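Graddale Residents' Forum
Shared Facilities > Community Hall
Topic: Table linen charges for hall bookings

Skiststead_Office
Residents are advised that, with effect from May, the linen charge for hall bookings will be applied per cloth. Hirers who supply their own cloths will not be charged. Cloths must be returned unfolded to the blue hamper by 7 p.m. on the day of the booking.

prinia_court_76
Please clarify whether the charge applies to standing bookings already confirmed. Our Sunday lunch group reserved the hall under the former terms, which included linen.

Skiststead_Office
Standing bookings confirmed in writing will be honored on the former terms until they come up for renewal.

northgate_tenant
I wish to record an objection. The hall holds 240 cloths, most of them purchased from the residents' fund. Charging residents to use them amounts to charging twice.

Biro_Lane
I do not agree with the previous post. The fund paid for the cloths but has never paid for the laundering. The contract with Bíró Laundry was renewed at a higher rate, and households that never hire the hall should not bear that cost.

northgate_tenant
In that case the notice should state the laundry rate. It does not.

prinia_court_76
Our group may supply its own cloths at renewal. Is patterned fabric permitted, or must it be plain white as in the old rules?

Skiststead_Office
Any washable fabric is permitted. The plain white rule was withdrawn.

prinia_court_76
Thank you. We have this one in mind.
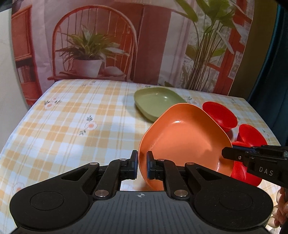 Yellow-and-white plaid cloth, with orange square bowl

Biro_Lane
A suitable choice. Please check the length before buying more - the hall tables measure 272 cm and most store sizes fall short.

northgate_tenant
My question about the laundry rate remains open.

Skiststead_Office
The rate will be posted on the hall notice board with the revised terms.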